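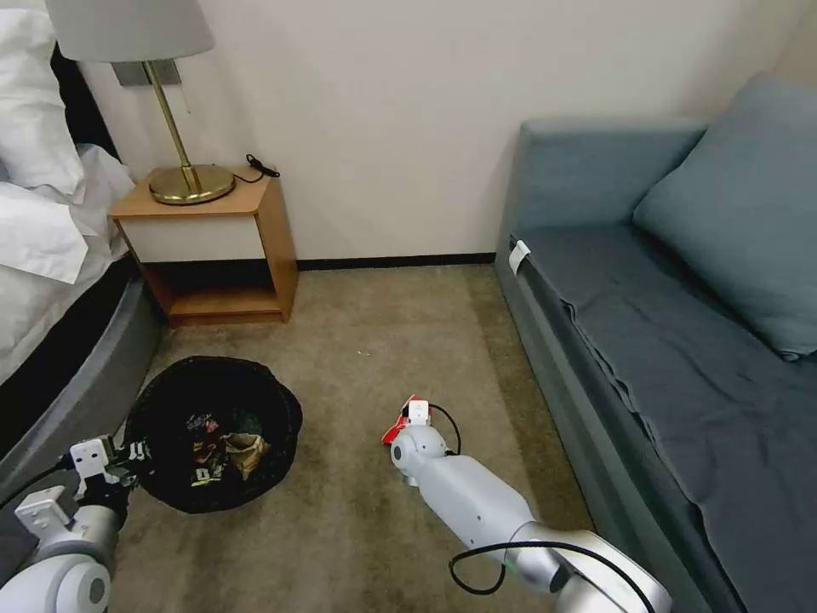 # Pakton opens furnished rental program in Flallton

FLALLTON, December - Pakton, a housing operator that rents furnished rooms by the month, has opened its first building in Flallton. The Chong building has 13 floors and is taking applications now. Move-ins begin in January.

Rooms are let on terms of one to 11 months. Each comes with a bed, bedding, a sofa, a nightstand and lamp, and a shared kitchen on the same floor. Heat, water, trash pickup and internet are part of the rent. Electricity is billed separately above a monthly allowance, and the meter reading is printed on each statement.

The program is meant for people who need a place in Flallton for a season or a school term: hospital staff on short contracts, students on placements, and people between leases. Applicants need proof of income or a letter from an employer or school. A co-signer is accepted. There is no minimum credit score.

The deposit is $500 for every room, whatever the length of stay, and is returned within 13 days of move-out, less any charges for damage. A list of possible charges is attached to the lease so tenants can read it before they sign. Ordinary wear to carpet and bedding is not charged.

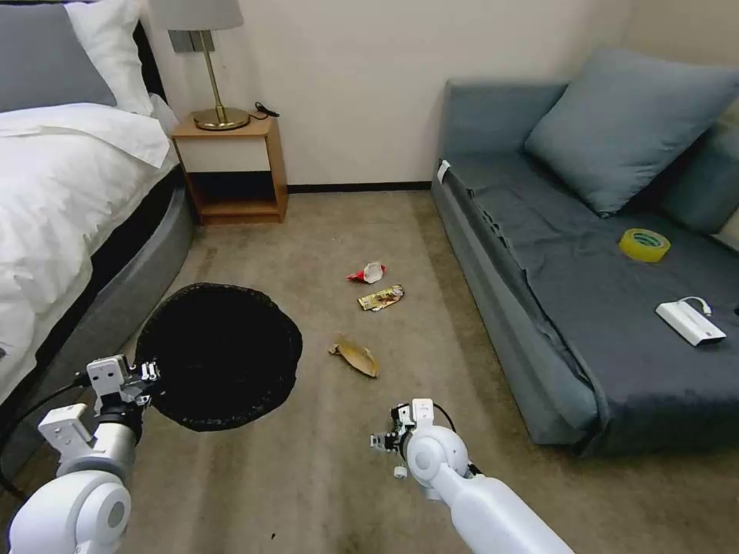 The fixed deposit was the part that took longest to settle, according to Njål Nyberg. "We looked at a sliding scale and dropped it," Nyberg said. "A person staying two months should know what they owe on the first day, and it should be the same number their neighbor paid."

Pakton received 3,336 inquiries during the sign-up period that ended in November. Most asked for stays of three to six months. The company has since changed its floor plans to add more single rooms and fewer doubles. Couples can still apply for a double on the lower floors, where the rooms are larger.

Maintenance requests, rent payments and lease renewals will go through Flavateck, an online tenant account that also works by text message. Tenants who prefer paper can leave requests in the box at the front desk, which is open from 7 a.m. to 9 p.m. Urgent problems such as leaks or a loss of heat can be called in at any hour.

Rooms are cleaned and inspected between tenants. During a stay, cleaning inside the room is up to the tenant - vacuums are kept in a closet on each floor and can be borrowed without signing up. Shared kitchens and hallways are cleaned daily. Bed linen can be swapped for a fresh set every other week at no cost.

Small pets are allowed on the lower four floors with a separate agreement. Smoking is not allowed anywhere in the building. Bike storage is in the basement, and street parking is by city permit only.

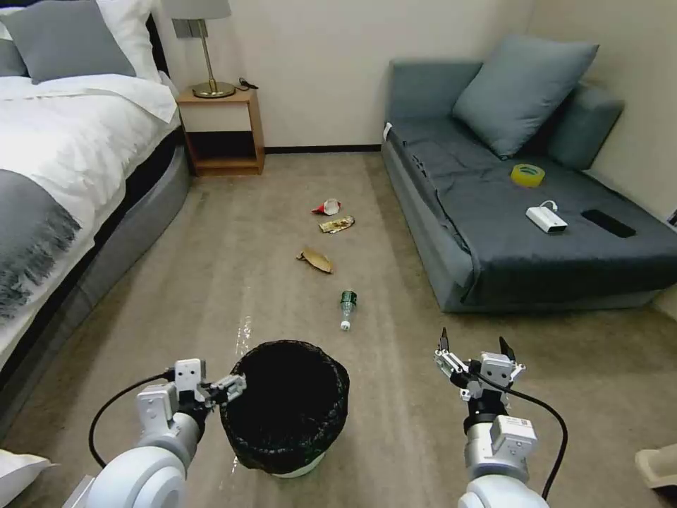
For Pui-shan Yen, the notice period mattered more than the furniture. Yen said a tenant whose contract ends early should be able to leave without paying for empty months, and asked that the rule be put on the first page of the lease. It is now there: tenants may leave with 21 days' written notice after the first month.

Applications can be made through Flavateck or at the front desk of the Chong building. Viewings run on the hour from 10 a.m. to 4 p.m., and no appointment is needed for groups of up to four.

**About Pakton**

Pakton rents furnished rooms on monthly terms and manages its own buildings. Media requests can be left at the front desk of the Chong building, Flallton, marked for the press office.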